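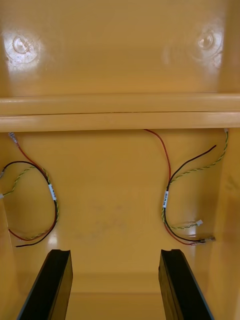
Faut-il ranger les faisceaux de câbles avec les cartes auxquelles ils se raccordent ? Séparément : un bac pour les faisceaux, un autre pour les cartes, et le câblage seulement au moment du montage.

J'ai longtemps fait l'inverse. Les pièces du lot Trullorano étaient stockées par ensembles complets, carte et faisceau dans le même sachet. À l'ouverture, les cosses s'accrochaient aux condensateurs et il fallait démêler avant de pouvoir contrôler quoi que ce soit. Depuis octobre, je trie par famille, dans des bacs en plastique jaune achetés chez Stikeston. Le fond lisse se nettoie d'un coup de chiffon et les petites pièces s'y repèrent bien.

Les bacs sont posés bord contre bord. Entre deux bacs écartés, il y a toujours une vis qui tombe.

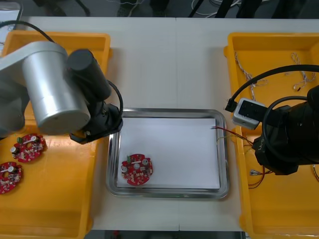

Le plateau en inox sert de poste intermédiaire. Une seule carte à la fois, sur une feuille de papier blanc changée à chaque série. Le papier évite le contact direct avec le métal et permet de noter au crayon la référence en cours. J'ai essayé un tapis en silicone de chez Fothergill – trop épais, la carte n'était plus de niveau et la lecture à la loupe devenait pénible.

L'ordre de contrôle est fixe :

- contour et trous de fixation ;
- bornier, vis desserrées ;
- condensateurs, vus de dessus puis de côté ;
- sérigraphie lisible.

Une carte qui échoue à l'un des points repart dans un carton marqué « Edon », du nom de l'ancien projet dont il provient. Je n'ai pas refait l'étiquette.

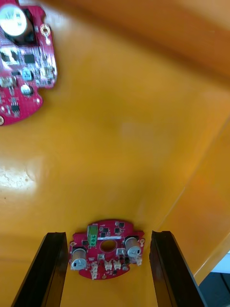

Pour les cartes rouges, la règle est de ne jamais les empiler. Les composants hauts portent tout le poids et les pattes finissent par plier. Deux cartes par bac, à plat, composants vers le haut, avec assez d'espace pour les prendre par la tranche. C'est peu dense : le lot compte plus de 200 cartes et l'essentiel reste donc en sachets antistatiques sur l'étagère. Seules les cartes en cours de contrôle passent sur la table.

Les faisceaux demandent moins de précautions. Je les pose courbés dans leur sens naturel, sans les plier au niveau du manchon d'étiquette. Un collier serré trop fort marque l'isolant – j'utilise du velcro de 100 mm pour le stockage long. 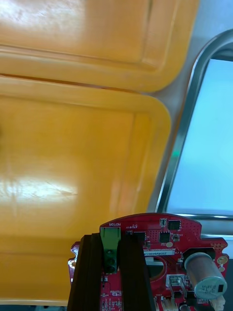
Reste la question du repérage. Les borniers verts à deux vis se ressemblent d'une carte à l'autre et seule la sérigraphie permet de savoir ce qu'on y branche. Je note donc dans le cahier la fonction du bornier et son orientation par rapport au bord de la carte, avec un croquis. Pour la suite du lot, il me manque encore des sachets au bon format. Ceux que j'ai sont trop étroits d'un bon centimètre.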